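Company > About Us > Research

About Puvorham

Puvorham is a robotics research company. We develop training methods for two-armed manipulators that handle light, easily damaged goods: folded card, paper packaging, bakery decoration, thin sticks and similar items. We do not build arms. We write the control and learning software that runs on them, and we license it to integrators and machine builders.

The company was started by Miloslav Danko, who had spent several years on force control for carton erecting and wanted to work on the cases that force control alone did not solve. The first office was a single room in Jiltby with one bench. We are still in Jiltby, in a larger unit, with 4 benches.

What we work on

Most of our effort goes into one method, known internally as Graretti. It is a way of training a manipulation policy from human demonstrations when the goods deform during the grasp. A standard imitation policy predicts the next several arm positions from the camera views and the current joint state. This works well on rigid parts. On thin card it tends to close the fingers to the width seen in the demonstrations, and a small error in the approach angle is then enough to bend the panel or miss the edge.

Graretti separates the two decisions. One network predicts where the fingers go. A second, much smaller network predicts how far they close, and it is given only the wrist view and the last few finger positions. The second network runs at a higher rate than the first and can revise the closing width while the arm is still moving. 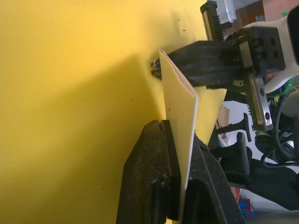

Wrist view: gripper finger at the upper corner of a folded board.

The split has a practical benefit during training. The closing network can be retrained on a new material without touching the position network, so a change of card stock does not mean collecting a full set of demonstrations again. In our tests the closing network needed only a small share of the original episodes to recover its earlier success rate.

Current results

The July evaluation used 840 demonstrations for training and 467 test attempts, spread over 3 tasks: placing a card upright, moving thin sticks, and working next to a decorated cake without touching it. The split policy was compared with a single-network baseline trained on the same demonstrations for the same number of steps.

The split policy completed more attempts than the baseline on all three tasks. The largest gain was on the card task, where the baseline's most common failure was a crushed fold. The smallest was on the sticks. There, most of the remaining failures come from the position network choosing a poor approach when two sticks lie close together, and a better closing decision cannot correct that.
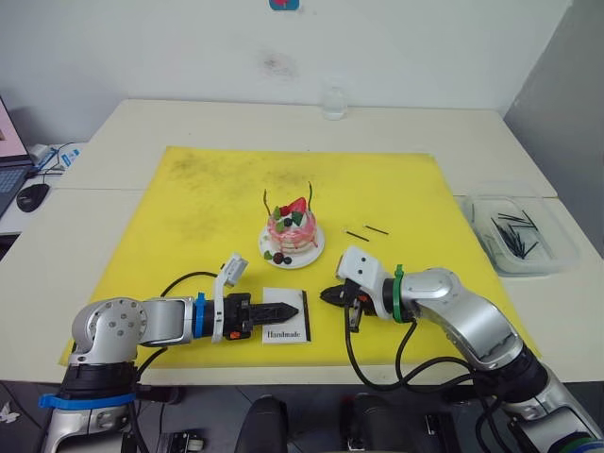
Two limits should be stated. First, all results come from benches with the same arm geometry and similar lighting, and we have not yet shown that a trained closing network transfers to a different finger shape. Second, the method assumes that the wrist view contains the contact edge at the moment of closing. If the edge is hidden, the closing network falls back on the finger history alone and performance drops to near the baseline.

How we run tests

Every task has a written start layout and a written pass condition. The person who trains a policy does not score it. Failed attempts are kept and labeled by cause - approach, closing, release or collision - and the labels are reviewed before any figure leaves the building. Attempts stopped by an operator count as failures.

Working with us

Our longest-running partner is Kadlec, a packaging machinery firm that supplies card samples and tells us which faults matter on a production line. We take on a small number of joint projects each year. A project normally starts with a material trial on one of our benches, using the partner's own samples, followed by a short written report. Please send samples flat and unglued where possible, with the stock weight marked on the pack.

We also host students for thesis work on grasp learning and evaluation methods. Applicants should be comfortable with Python and with reading controller logs.

Comments

tormod_k
Does the closing network see the position network's planned path, or only the wrist view and finger history? The text reads like the second but I wanted to check.

Puvorham
Only the wrist view and finger history. We tried adding the planned path and it made retraining on a new material slower.

L. Achterberg
Any numbers for coated stock? We run a gloss board that slips a lot more than plain card.

benchrat
Good to see operator stops counted as failures. Would like the per-task breakdown for the baseline too.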